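Kitchen and workshop tips from Brosgate

Can a machine do it yet? Mostly no, and what to do in the meantime

Every spring I get the same letters. Is it worth putting off the new worktop, the new bin, the new anything, until a robot can look after it? My answer has been no for 12 years and it is still no, though I will admit the question has become less silly than it was.

Start with what a machine does well. It does one job, on one sort of surface, with everything else moved out of its way. A dishwasher is a very good robot if you are willing to call it one. So is the bread slicer at the bakery in Plulham. Neither has to decide what it is looking at.

Now think about clearing a worktop after tea. You pick up a tomato one way and a bottle another. You know which cup is finished with. You know the pencil lives in the drawer and the card goes back in a purse. You do all this while talking, and you would be hard pushed to write down how.

Worktops and tables

Clear before you clean, always. Take food off first, then crockery, then cutlery, then the odds and ends that belong in another room. Keep one crate or basket for those and carry it round once, at the end. Speckled stone hides crumbs beautifully, so wipe it by feel: run a dry palm over it afterwards and you will find what you missed.

Bread should never be left beside the sink. Give it a board or a bin at the far end of the table.

A simulated kitchen and dining room first, with two arms at work among the bowl, the bread and the cutlery, then a single gripper down by a small wooden-framed window-like object.
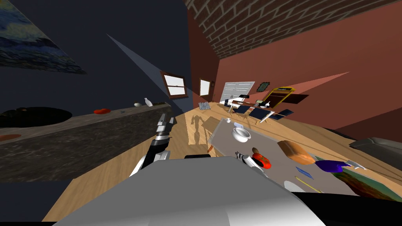
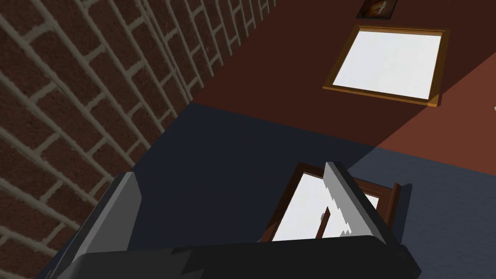
People who make these things will tell you that practice in a computer costs nothing and breaks nothing. Fair enough. I have dropped 5 good plates in my life and would have liked to drop them in a computer. But a drawn plate has no gravy on it. Grease, steam, a tea towel that has gone stiff on the radiator, a cat - these are what make housework hard, and I want to see them dealt with before I part with any money.

The Zultimura leaflet that came through my door in April promised "over 118 household tasks". I read it twice. Opening a cupboard was one task and shutting it was another. By that reckoning I get through a good many before breakfast, and I should like a leaflet of my own.

Window catches and small handles

Small fittings are where most people's patience goes, and I suspect most machines' as well. A catch needs a light grip and a steady pull in the right direction. If yours sticks, don't force it. Brush the dust out with an old toothbrush, put one drop of light oil on the moving part, work it a few times and wipe off what comes out. Leave painted wood alone until you have run a thin blade round the join to see whether it is paint holding it shut.

Wooden frames swell in damp weather. Wait for a dry week before you plane anything, or you will have a draught by July.

In the workshop

Awwad's, the joinery on the Plulham road, has had an arm stacking cut lengths for a while now. It stacks them very neatly. A person still sorts the split ones out first, and a person still sweeps up. The job ticket I was shown was number 1713, a run of identical shelf ends, and that is the kind of work I would hand over tomorrow. I would not hand over a box of mixed screws.

For mixed screws: tip them on a tray, pull out the longest first, and stop when you get bored. What is left goes in a jar marked "mixed". You will use it more than all the others.

Keep your cloths, then, and keep your oil can. Write to me if a machine in your own house has ever washed a roasting tin, and tell me who scraped it first.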